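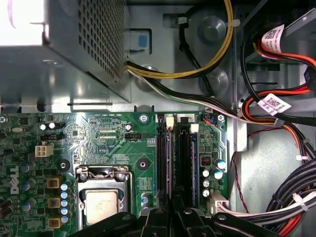 Plukero Bench Cell for PC Strip-Down

Product code: PLK-331
Made in Prollthorpe. Sold with the rules attached.

The Plukero Bench Cell is a single-arm work cell for taking desktop computers apart: memory out, connectors off, boards lifted, cases sent on for scrap or refit. It suits repair shops, recyclers and colleges with more old office machines than shelf space. It comes with an arm, a two-finger gripper, a wrist camera, a bench, a guard, and a ring binder that is heavier than you would like.

The binder is the subject of most of this page. Any number of people will sell you an arm. We have spent the past few years arguing about what the arm should be allowed to touch, and the results are printed on wipe-clean card and bolted to the bench.

What the cell will do

- Release and withdraw memory modules from upright slots
- Unplug common board and drive connectors, including the data cables that somebody has always routed round the back of the drive cage
- Hold a cable bundle to one side while a person cuts the ties
- Remove case screws with the optional driver
- Stop when told

What the cell will not do

- Open a power supply. Ever. There is no setting for it and Dirk has stopped answering emails on the subject.
- Handle swollen or damaged batteries
- Work on a machine that is still plugged in at the wall
- Pull wires by the wire

The house rules

These are the Prollthorpe bench rules, written by Gwenllian Ifans and revised each January by whoever has been most annoyed over the previous year. They sit on top of the law and the safety standards that apply where you are. They don't replace either, and you will still need your own risk assessment for your own bench, your own tools and your own colleagues.

Rule 1. Mains lead out first, by hand. The person doing it keeps the lead until the job is finished. Hanging it round your neck is permitted and looks no worse than the lanyard.

Rule 2. Lead out, then press the power button, then wait. Our cell has a 15 minute timer on the front panel, and the arm stays parked until it runs out. Yes, you can put the kettle on. No, there is no override, and holding two buttons down together does nothing except make you look hopeful.

Rule 3. Earth the case, the bench and the person. Gripper fingertips must be the static-safe type supplied. Do not wrap them in tape for extra grip.

Rule 4. Latches before lift. The arm checks that both ends of a memory module are free before it pulls. Where a slot has a latch at one end only, pick that slot type on the panel. The default setting assumes two.

Rule 5. Connectors are gripped by the housing. If the fingers can't reach the housing without leaning on something else, the job goes to a person. A processor socket counts as something else. So does a capacitor.

Rule 6. Read the label before moving the cable. Plenty of office machines have barcode labels wrapped round their cables, and these are wanted later by people you will never meet. Labels stay on and stay readable.

Rule 7. Cable ties are cut by people, with flush cutters, with the arm parked. We tried it the other way. Chenxi Ren has the spreadsheet.

Rule 8. One pair of hands inside the guard at a time, and the arm's fingers count as a pair of hands. Opening the guard stops the arm. It does not start again when the guard closes; somebody has to walk round to the panel and mean it.

Rule 9. Write down every stop, including the embarrassing ones.

Training

Each cell includes a day with Chunhua Cheng, either at your place or ours. The morning is Rule 1 to Rule 4. The afternoon is the other five plus a practice strip-down on a machine you don't mind losing. Anyone who will run the cell needs to attend, and that includes the manager who "will only be watching".

Checks and servicing

Fingertips: look at them every shift, replace at 1000 grips or when marked, whichever comes first. The panel keeps count.
Guard switch: test at the start of each shift. Put your initials in the log.
Wrist camera: clean the lens with the cloth provided. Sleeves are not provided.
Stop button: press it weekly. It likes to be asked.
Full service: yearly, by us or by a trained fitter.

What's in the box

Arm and controller
Two-finger gripper, black, with one spare set of fingertips
Wrist camera and cable
Bench top with earth point
Guard panels and door switch
Bench rules, nine cards, wipe-clean
Ring binder

Options

Screw driver head with bit set
Studo logging software, which stores your stops and lets you sort them by shame
Deng tray set for sorting memory, boards and cables
Second binder, for sites that have lost the first

Common queries

Can we change the rules? You can add to them. If you want to take one out, write to Yichen Hou and explain which one and why. He has agreed to one request so far. It concerned the font.

Does it work on laptops? No. See batteries.

Do we need the guard if the arm is slow? Yes. Slow arms still close their fingers, and a screwdriver in the grip is sharp at any speed.

Prices and lead times on request. Please quote PLK-331 and say how many people need training.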